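Notes for the Thursday talk, October 21, 2021
"Getting rid of stuff when you love your stuff"
Soketti branch, upstairs room. Slot is 40 minutes, leave time for questions.

Start without the slides. Say hi, thank them for coming out on a weeknight, ask who has a drawer at home that no longer closes. (Wait for hands. There are always hands.) Then own up to mine, the one under the microwave, which I have to open with a butter knife.

Okay, so I'm not a professional organizer and I don't want anyone thinking they signed up for that. I write the household column for the Pleltach newsletter, I've moved house four times, and on the last move I paid for 72 boxes to be carried up three flights of stairs. I opened the last of them a year and a half later. It was full of phone chargers and one oven mitt. That box is really why I started giving this talk.

First thing, the mood part. Don't rush this. Most of the advice you read tells you to pull everything out onto the bed and face it. I tried that in July, in a heat wave, with the fan on, and by nine at night I was sleeping on the couch because the bed was still covered in sweaters. So my rule now is that I never take out more than I can put back before supper. A shelf. Half a shelf if it's the bathroom.

Tell the Demel story here. Demel is the secondhand place out by the bus depot, for anybody who hasn't been. I dropped off a very nice soup pot, felt great about myself, went back the next week for a lamp, and bought the soup pot. Full price! Well, their full price. I still have it and I use it all the time, so I guess the lesson is that I wasn't done with it. Pause for laugh, move on even if there isn't one.

Next bit is the small things. People skip the small things because they seem like they don't matter, and then the small things are the whole problem. Couches are easy. You either have room for a couch or you don't. It's the stuff that fits in your hand that eats up a Saturday, since every piece wants its own little decision and you get tired of deciding long before you run out of pieces.

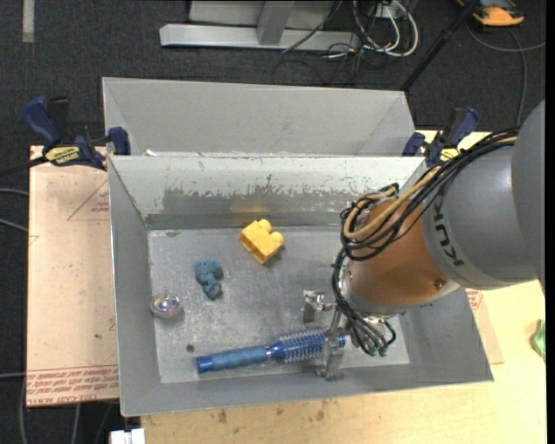 So what I do is put a cap on the deciding. I set the kitchen timer for 14 minutes. Why 14? Because 15 felt like homework, and I'm a child. When it rings I'm finished, even if I'm holding something. Whatever I haven't decided on goes back where I found it and I go make coffee. You'd be surprised how much less you dread it the next day.

(Drink some water here, you always forget and then croak through the second half.)

Paper. Everybody wants to talk about paper and I'd like to keep it short. Manuals: nearly all of them are online. Kids' drawings: keep the ones you can remember without looking. Bank stuff: please ask somebody who isn't me. I kept a folder of Heiskanen catalogs for years because I liked the kitchens in them, and I'm not going to tell you I threw them out, because I didn't. They're on the shelf by my bed. Some things you just like.

Gifts. This one gets quiet, so slow down. I had a vase from a relative, big green thing, and I kept it in three different apartments out of pure guilt. When I finally told her I was thinking of passing it along she said she'd never liked it either, it had been a gift to her. We'd both been dusting that vase for years! Now, not everyone has a relative you can say that to. If you don't, a high shelf is fine. I mean it. You're allowed to have a high shelf.

If time is short, skip the next one.

Living with someone who keeps everything. Don't touch their pile. I've done it, and I was wrong, and it cost me a whole weekend of looking for a bicycle pump. Ask for one corner of the room that stays clear and start with that. We got our corner by the window and there's a chair in it now. Nobody's allowed to put mail on the chair.

Numbers, for the people who like numbers. Over last winter I kept a list on the fridge and got rid of around 70 things, if you count a pair of boots as one. The hall closet closes. The drawer under the microwave does not, see above.

Homework, say it with a smile: pick one shelf tonight, smaller than you think, and stop when the timer goes. Email me how it went, the address is on the handout.

Questions. Somebody will ask about books. Tell them I don't know.

Bring the handouts. Bring tape for the sign on the door. The Soketti people need the chairs stacked by nine.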